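Hello again from the Clotbridge family health newsletter! The clocks are about to change, the candy is already in my house (and already half gone), and I want to talk about old pills.

I cleaned out our medicine shelf last weekend and found cough syrup that expired two years ago, plus a bottle of leftover pain pills from a knee operation I barely remember. I'd walked past that bottle every single day. If you have teens at home, or teens who visit, please go and look at yours tonight. 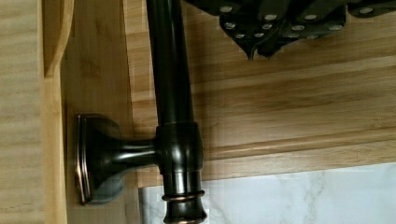 ## Drop-off day is Mon 29 October

The Sidley Street pharmacy will take back unused medicine from opening until close, no forms, no questions. Last March we filled 16 bins between us – 421 households came by, and I'd love to see 522 this time (yes, I picked a number and I'm sticking to it).

Bring pills, patches, creams and anything for the dog. Leave needles at home, please, as those go to the Kavanagh clinic instead.
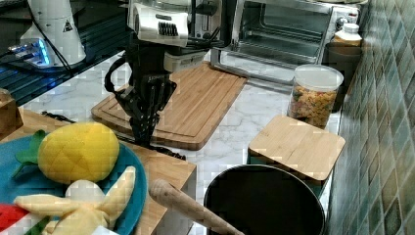
You don't have to peel the labels off, but do scratch out your name and prescription number with a marker. Pills can all go into one zip bag if that's easier to carry. Liquids should stay in their own bottles with the caps on tight – I learned this in my own purse, and it still smells like cherry.
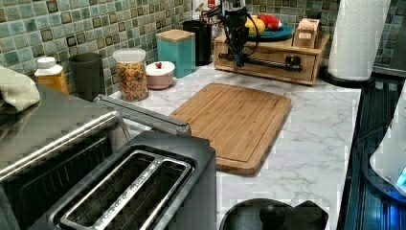
If you can't make it that day, the Tiseo branch library has a locked drop box just inside the front door, and it's there all year. I use it myself when I'm returning books!

For the medicine you're keeping, pick somewhere high, dry and lockable. The bathroom is too steamy, and every guest you've ever had knows to look there.
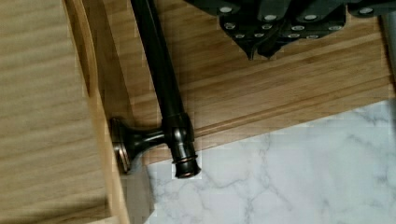

*Bronze-colored bar with a flared mounting post.*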